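Fisau Shared Kitchen - Your Questions Answered

Last updated January 2021

Welcome, and thank you for taking the time to read this before your first visit! Alper Eren put the first version of this page together after answering the same handful of emails over and over, and we've kept adding to it ever since. If you're a longtime member you can probably skip to the part on the freezer drawer, which has changed.

Who can use the refrigerator?

Anyone with a current membership, and that includes people who only come in for the evening classes. You don't need to sign up for a space or ask at the desk. Just put your things in, with your name on them, and try to leave a little room for the next person.

Do I really have to label everything?

Yes, please, even if it's only a yogurt you plan to eat an hour from now. There is a roll of masking tape and a marker in the top drawer by the sink. Write your name and the day you brought the food in. Initials used to be fine when we were a smaller group, but now we have two people with the same initials who both love leftover lentil soup, and you can imagine how that went.

How long can I leave food in there?

Three days for anything cooked or opened. Sealed drinks, butter, jam and that sort of thing can stay longer, as long as the label is still readable. Whatever is past its time gets thrown out at the weekly clean, container and all, so if you're fond of the container, do take it home.

What about bottled drinks?

We get this one a lot, especially in August when everybody wants something cold. Drinks go in the upper compartment, standing up, with the cap screwed on all the way. Juice and sweet tea are the worst things to clean off a shelf once they've dried, so please check the cap twice if you've already had some. If the shelf is full, leave your bottle at home that day or drink it at room temperature - we know it isn't the same, but we can't squeeze in any more.

Can I use the white table next to the refrigerator?

Of course you can. It's meant as a place to set things down while you sort out what goes where, and it's a good spot to write your labels too. We only ask that you don't leave groceries on it while you go off to do something else. It isn't a big table, and one person's shopping fills it up fast. Wipe it with a damp cloth when you're done and skip the scrubbing powder, which dulls the top.

How does the freezer drawer work?

The freezer is the pull-out drawer at the bottom, down at floor level. Take hold of it in the middle and pull it straight toward you. The plastic bin inside is for everyone, and flat bags stack in it much better than round tubs do. What has changed is that we no longer keep ice packs in there, so if you need one for your lunch bag, please bring it already frozen. 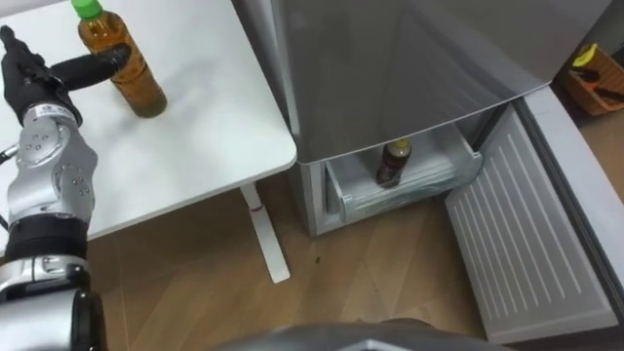

A bottle of what looks like tea on the white table, with the freezer drawer open beside it.

Please push the drawer all the way shut when you've finished, and give it a second look before you walk off. Frost builds up quickly when it's left out even a little, and then somebody has to spend an afternoon with towels and a bowl of warm water.

Something spilled. What should I do?

Don't worry, it happens to all of us! Cloths are under the sink. Warm water with a drop of dish soap takes care of nearly everything, and a spoonful of baking soda helps if there's a smell. Dry the shelf before you put the food back.

Who do I talk to if something is broken?

Leave a note for Alper Eren in the kitchen mailbox, or tell whoever is at the desk. Say what you noticed and when, and please don't try to fix the refrigerator yourself, however handy you are.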